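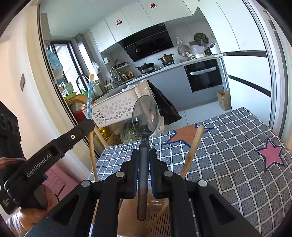
Janeiro, 8h40. Caderno da receção e faturação, clínica Benavides.

Retomei os pedidos de reembolso devolvidos pela seguradora Stoser. Ficaram 18 em aberto no fim do mês passado. Sete vieram recusados com o mesmo motivo: falta o código da região vertebral na segunda linha. O programa aceita o campo vazio e envia na mesma, por isso o erro só aparece quando a devolução chega.

Corrigi à mão os sete e reenviei antes das dez. Guardei cópia das versões antigas na pasta Devolvidos – não apagar até haver resposta.

A Priya ligou para a Stoser por causa dos três casos de radiografia. Dizem que o relatório tem de ir assinado pelo Dr. Bajpai e não apenas carimbado. O Yogesh assina hoje entre consultas. Deixei-os na bandeja azul.

Teste do novo formulário de primeira consulta: dei-o a cinco utentes durante a manhã. Dois deixaram em branco a pergunta sobre cirurgias anteriores, que está no verso. Um perguntou se «quiroprático anterior» incluía fisioterapia. Mudar para «tratamentos anteriores à coluna» e passar a pergunta das cirurgias para a frente, debaixo da medicação.

O Jalen quer manter a linha do número de apólice em cima. Por mim está bem, mas a caixa é curta e os números da Stunisetti não cabem. Alargar.

14h15. A Gwendolyn avisou que a Stunisetti mudou o limite anual de sessões em alguns planos. Ainda não vi nada por escrito. Até lá, confirmar por telefone antes de marcar a série completa e anotar na ficha o nome de quem atendeu.

Por fazer:

- imprimir a versão 3 do formulário, só frente
- pedir ao Rafferty que torne obrigatório o campo da região
- devolver a chamada da utente das 11h (segunda via do recibo)
- ver os restantes em aberto, começando pelos mais antigos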